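Skellex Makers Forum > Printing and Finishing > White prints, matching sets

nchacko
Posted 20 Oct 2023
I'm making a set of plain white stand-in parts for a tabletop practice kit: a bowl, bottles, blocks and a round piece with two ring bosses on its inner face. The round one is giving me trouble. I sand the rim, then the bosses look shiny next to it. Do people prime the lot or leave it bare?

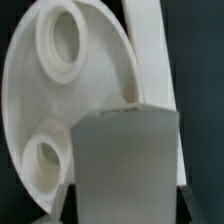
Ronent: prime it. Two thin coats, 15 minutes between them, and go easy inside the holes or they close up.

Aishwarya Chettiar
I disagree. Primer adds thickness and anything meant to slide over a boss will bind. I leave mine bare and wet sand up to 185 grit, no further. Wipe the dust off with a damp cloth and let it dry before you judge the colour.

nchacko
Fair point about the fit. The blocks are less fussy, so I might prime those and leave the round part alone.
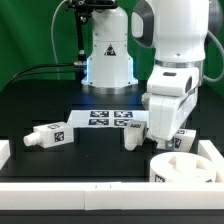

I'd still like everything to be the same white, though. Half of it came off a Menon roll and half off a Virnov, and they don't match – one is creamier. I bought both in July.

Ronent
Then you need paint. Sanding won't fix that.

Aishwarya Chettiar
Or reprint the odd ones. It's 5 hours for a bottle, less for a block.

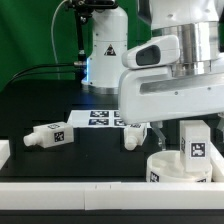
Markers are the other thing to sort out before you paint. Stick them on last, on a flat face. Your bottles have boxy bodies so that's easy, but the outer wall of the bowl is curved and a label there will want to lift at the corners. I press mine down with a warm spoon.

nchacko
Will try the spoon. Starting with 80 grit on the bowl tonight.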